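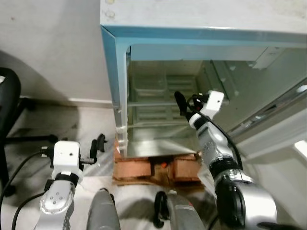

The mini fridge, door open.

The owner of the Prillar snack room says the fridge is "small enough to be rude." It came with the lease, and it has been restocked 126 times by one stubborn person.

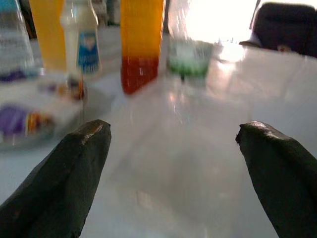
Drinks out on the table.

"Everyone wants the orange one," she sighs. "I buy 12, I see 3."

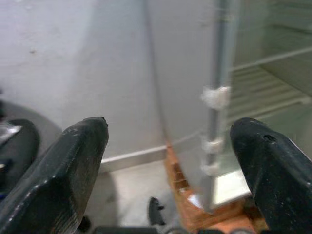 HOUSE & HABIT

Her rule for the shelf is simple: tall things go somewhere else. "Milk lies down or milk leaves."

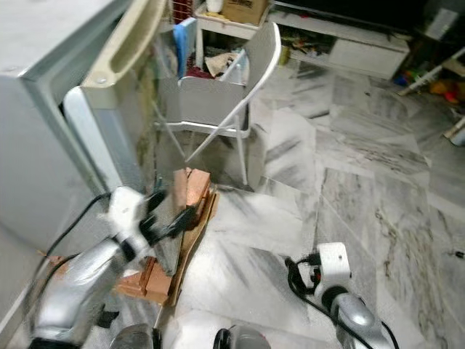 Cevthorpe, 7 May 2024

Asked about the bricks on the cardboard, she shrugs. "They're bricks. Ask me in August."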